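Week 4 – Pricing Fresh Stuff (Small Shop Basics)

Okay, so last week we did shelf goods, and I promised produce would be more fun. It is! It's also where most new shop owners lose their money.

Start with the word "shrink." Shrink is everything you paid for and never got to sell – bruised, wilted, dropped, nibbled. If you buy a case for $52 and a quarter of it goes in the bin, the part you can still sell cost you the whole $52. Price from that, please. I see people price from the full case every single June, when the berries come in and everybody gets excited.

Our practice shop this term is Wirley Corner Market. Wirley sold $1,895 of fresh goods in its first month and felt great, until it added up the trash. Work through the Wirley sheet before next class and bring your markup for each line. Pencil is fine, I'm not fussy.

A word on mixed baskets, which I love. You set one price for the lot, so the slow sellers ride along with the quick ones. The catch is that a basket only keeps as long as its fastest-ripening item (bananas, I'm looking at you), so check every basket at opening and again after lunch.

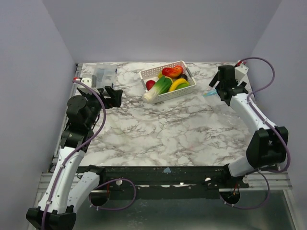 Fig. 2. Mixed basket with toy produce, including a banana and bok choy.

For homework, price one mixed basket of your own, four kinds of produce minimum, and write down what you'd do with it on day three. Soup counts as an answer.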